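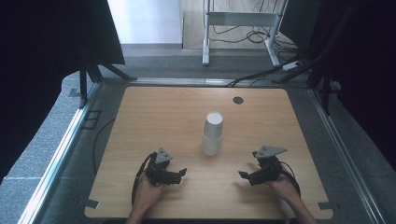 Station 2, cup table. Hand-held grippers, left and right.

Moveck Catering Supply -- Packing Hall
Workplace inspection checklist, teaching stations
Date: 26 October 2026
Form revised: February
Marks: OK / FIX / WATCH / N/A. Comments are required for anything other than OK, and tolerated for OK.

SECTION A -- GETTING TO THE STATION

A1. Walkway clear from the lockers to the platform. OK
Clear today. It is always clear on inspection day.

A2. Platform edge and side rails easy to see. WATCH
The rails are silver and the carpet is grey, so the contrast is fair. I'd still like yellow tape on the step. Requested on the last two forms. This makes three.

A3. Cables off the floor or covered. FIX
Black cable runs down from the table on the left side of the platform. Behind the platform there is a tangle hanging under the white frame table, and a power strip sitting on the floor. Lift the strip, tie the tangle, and please don't solve it by pushing the lot further under.

A4. Stands and panels steady. OK
Pushed each one with a hand. Splayed legs stick out further than you think, so walk wide.

SECTION B -- THE TABLE

B1. Top clamped. OK
Clips at both front corners are tight.

B2. Corners and edges free of splinters. OK
Rounded corners. Whoever ordered this table has met a hip bone.

B3. Surface condition. WATCH
Fine line in the top near the middle of the work area. Could be a scratch, could be a small crack. Fingernail test once a week and write down the result.

B4. Glare. WATCH
Bright patch where the overhead light bounces off the top. Two packers report sore eyes by afternoon. Try turning the table before anyone buys a blind.

SECTION C -- GRIPPERS

C1. Weight. WATCH
The Emico grippers weigh more than a stack of cups, which used to be the heaviest thing anyone here lifted all shift. Limit is 70 minutes, then swap to the hand line. The old limit was 150 and was set by someone who had held one for a photo.

C2. Cables have slack at the wrist. OK
Full reach left and right with no tugging. Left cable goes down over the side of the table, so keep your knee out of it.

C3. Finger pads. FIX
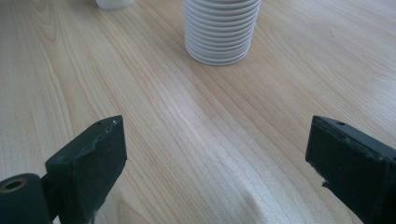 Item C3. Chipped pad edges, both fingers.

Both upper edges are ragged, and the right one has a notch in its inner face. Run a gloved thumb along it and you'll see why I said gloved. Replace both pads together. Stores has 11 sets, signed out on the blue sheet.

C4. Pivots move freely. OK
No grinding. Brass-coloured ring on the left pivot is seated.

C5. Pinch points explained to new starters. OK
Explained. Also demonstrated, once, by accident. First aid book has the entry.

SECTION D -- THE WORK AND THE PEOPLE DOING IT

D1. Task sheet matches the job. FIX
Sheet says 200 stacks per shift. That number came over from the hand line, where people stack with their fingers and have done for years. With grippers it invites rushing. Stustarell, who supply the training program, want slow and steady anyway, so the sheet pleases no one. Strike the number.

D2. Rotation followed. WATCH
Mostly. Some packers like the station because it is quiet and you may stand still. Others feel odd teaching their own job to a machine and would sooner be asked first. Ask first.

D3. Pay code correct. FIX
Station time is still going through as "general cleaning". Nothing was cleaned.

D4. Crew told what happens when the Fekete line starts up. FIX
The notice says roles will "evolve". I was asked what that means at three separate stations and had no answer at any of them. Management to put it in writing: which shifts, which jobs, what retraining, and whether it's paid. This is on a safety form on purpose -- worried people don't watch their hands.

D5. Stop-work rule understood. OK
Everyone could repeat it. Put the gripper down, step back, call the lead. No one has to finish the stack.

SECTION E -- FOLLOW-UP

Pads (C3): before next shift. Station closed until done.
Cables and power strip (A3): this week.
Task sheet and pay code (D1, D3): office, this week.
Written notice (D4): management, before the next crew meeting.
Yellow tape (A2): I will bring my own.

Copy to: noticeboard, packing office, the tray by the kettle where people will read it.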